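Garment care and mending › Sorting before the wash

Print this thread | E-mail to a friend

Twill shirts: turn, clip or leave alone?

flavero_hz
I look after the laundry for a small guest house and we have gone over to cotton twill work shirts in a grey-green. After a few months the topstitched seams are going pale along the ridge while the cloth either side keeps its colour. Wash is 40 degrees, full drum, medium spin. Do people turn these inside out, and is it worth the minutes? We put 331 pieces through in October, so two extra movements per shirt is not nothing.

Rokeya W.
Turn them. The ridge of a topstitched seam stands proud of the cloth and takes the rubbing from everything else in the drum. Half a drum will also help more than any liquid you can buy. Fasten the cuffs if they have buttons, leave the collar open and down.

Settimio Ferri
I disagree about turning. If you turn a twill shirt, the raw or overlocked edges on the inside take the wear instead, and those are the edges that hold the thing together. A pale seam is a matter of looks. A frayed seam allowance is a repair. I would cut the spin and wash like with like, right side out.

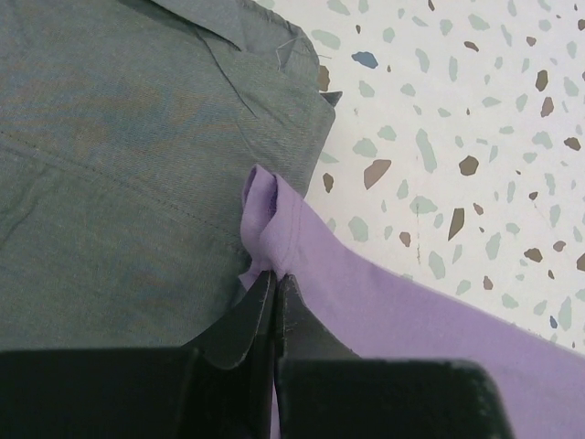
Sorting by cloth comes before either of those, in my view. I keep smooth, light garments out of the twill load altogether, and I do the first sort flat on the floor, where a collar can be checked before anything is bundled. The grey-green shirt has a loose thread curling over the folded collar from the seam, and that wants snipping close before the wash. Pulled, it can take the next few stitches with it. The lavender piece next to it goes in another pile, whatever the label allows.
– Annelies Auer

flavero_hz
Snip, or thread it back through to the inside with a needle? Ours are mostly at the collar too.

Annelies Auer
Snip if it is a tail left over from finishing. Needle it through and knot it if the stitching has already opened. Tug the seam gently from both sides to find out which you have.

Hubert Zaugg
On colour: I would not judge fading on the floor or in a room with one window. Twill shows a different shade depending on how the light falls, bluish in one part and nearly brown in another, on the same shirt. Hold the seam and the cloth side by side under one lamp, then decide if you have a problem.

Settimio Ferri
Agreed on the lamp. Still not turning them.

Rokeya W.
Try it on half the stock – same load size, same spin – and compare after ten washes. Mark the labels with a laundry pen.

flavero_hz
Will do. Ten turned, ten not.

Reader comments (2)

Johanna Zürcher: Useful, thank you. For what it is worth, mine are turned and the inside edges are fine after more than 200 washes.

granetti_mill: Depends on the overlocking. Three-thread edges go first.

Contact | Copyright Goltuveo Forums | Back to top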